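Chapter 7
When a Seat Falls Empty

Before you start
Read chapter 6 first, at least the part on terms of office. You'll need the difference between a term and a sitting. Keep the glossary open. Two words get mixed up all the time in this chapter — vacancy and absence — and they lead to very different places.

What this chapter covers
How a seat on a council or in a legislature becomes vacant
Who declares it vacant, and when the clock starts
Three ways of filling it: special election, appointment, next on the list
What happens to the work in the meantime
Why parties care so much about timing

A member dies in office. Or resigns, or moves out of the district, or is convicted of something the charter says you can't be convicted of. The chair is empty on the next meeting night. The votes still have to be taken, the budget still has to pass, and the people in that district still have potholes and zoning fights and a school that needs a roof. Who speaks for them?

Most voters never think about it. Then it happens, and everyone is looking up the rules at once, and the rules are in four places and don't quite match.

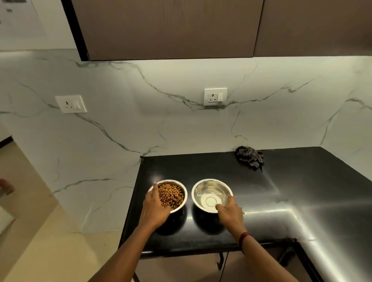

7.1 The Urkside vacancy

We'll use one case all the way through. Urkside is a small town with a council of 18 and a ward called Natamcombe at its northern end. Mostly older housing, one big employer (Mevix, packaging), a ferry landing. The member for Natamcombe gave up the seat in September, partway through a four-year term. Letter handed to the clerk on a Monday, read out at the meeting that week.

Now look at what the charter said. A vacancy exists "from the date it is entered in the record." Not the date of the letter. So was it entered when the clerk stamped it, or when it was read aloud? Three days apart. Sounds like nothing. But the charter also said a special election had to be called if more than half the term was left, and an appointment made if less. Half the term ended in between those dates.

Stamped date, you get an election. Read-aloud date, the council picks somebody.

You can guess how the two sides lined up. The larger group on the council wanted to appoint. The smaller group wanted a vote, and had a petition to back it up, 263 signatures from a ward with 800 registered voters. A petition like that has no legal force under the Urkside charter. It had plenty of the other kind.

7.2 Declaring the vacancy

Somebody has to say officially that the seat is empty. Usually the clerk, sometimes the presiding officer, once in a while a court. Easy enough with a death or a signed resignation. Harder with the rest:

Nonattendance. Many charters say a member who misses a set number of meetings without leave loses the seat. Without leave is the part people fight over.
Residence. Did they move, or are they just staying with family for a while?
Incompatible office. You can't sit on the council and also hold a paid town job. Taking the second often ends the first automaticaly.
Disqualification. Look for whether an appeal pauses it.

Notice that illness isn't on the list. A member who is in the hospital for months is absent. The seat is still theirs. Leave can be granted, and generally is, and the ward goes without a vote in the mean time.

7.3 Election or appointment?

The case for a special election is plain enough. Voters filled the seat, voters should refill it. The trouble is cost and turnout. You open every polling place in the ward for one contest, the weather is bad, and a small slice of the ward decides. Small slices can swing hard. A special election often gets read as a verdict on whoever runs the council, fair or not.

Appointment is quick and cheap. Its weak spot is obvious too. The people doing the appointing gain from the choice. Some places fix this by making the council choose from the departed member's own party. Works fine until the member was an independent.

Third way, next on the list. Only possible where people vote for party lists in the first place. The next name down moves up. No campaign, and the balance in the chamber stays the same. Independents don't fit here either.

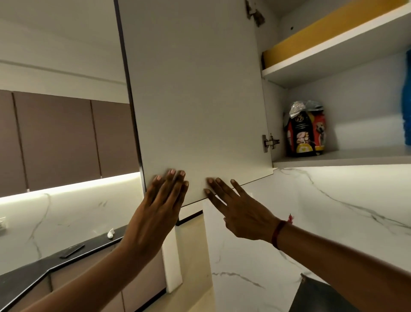

But surely, someone always asks at this point, the ward is better off with an appointed member next week than an elected one three months from now. Maybe. Depends what's on the agenda in those months. In Urkside it was the Björklund Street rezoning, which ran right along the edge of Natamcombe, and it was carried by 2 votes with the Natamcombe chair still empty.

Go back to that result after you've read 7.5. Would one more member have changed it? Count carefully, and remember that a tie in Urkside defeats the motion.

7.4 Terms to know

Vacancy: a seat no one legally holds.
Absence: a seat someone holds but isn't using.
Unexpired term: what's left on the clock. The new member gets this and no more.
Caretaker period: the stretch before an election when the council avoids big decisions. Custom in some places, law in others.
Quorum: the number who must be present. Check whether your charter counts it from all seats or only from filled ones, they give diferent answers.

Warm-up
Find the charter or bylaws for the place where you live. Look up vacancies. Write down the exact words that start the clock, then bring them to class. We'll need them for section 7.5.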